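3.2 The cup and the mesh organiser 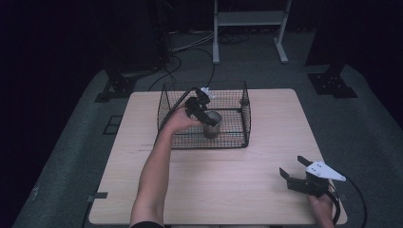

Figure 4. Lifting task, cup in the mesh container. The left gripper is closed on the cup; the right one is open at the table corner.

Of all the desk objects in our set, the open mesh container gave us the most to think about. It is a plain thing, a black wire box with thin rods along its open top, yet it changes how people go about picking up a cup. On a bare tabletop a short metal cup can be approached from any side. Put the same cup inside four walls and the hand has to come in from above, and most of our participants slowed down well before they reached the rim.

We find this delightful – a small household item shapes the whole movement! Each of the 49 participants made five lifts with the cup in the container and five with it on the open table, in an order drawn up by Górecki. Trials were stopped at 60 seconds. The table stood on carpet throughout, and its pale top made the dark mesh easy to pick out (Figure 4).

Two habits came up again and again. Some people took hold of the cup by its near side and drew it straight up. Others tilted it first, leaning it against the mesh, and then lifted. Tilting was more common among those who had told us they keep pens or cutlery in a similar box at home, a link that Olmedo had predicted in the Nimham pilot. We had doubted it, and were very glad to be wrong. Section 3.3 looks at what happens when the container is moved closer to the edge of the table.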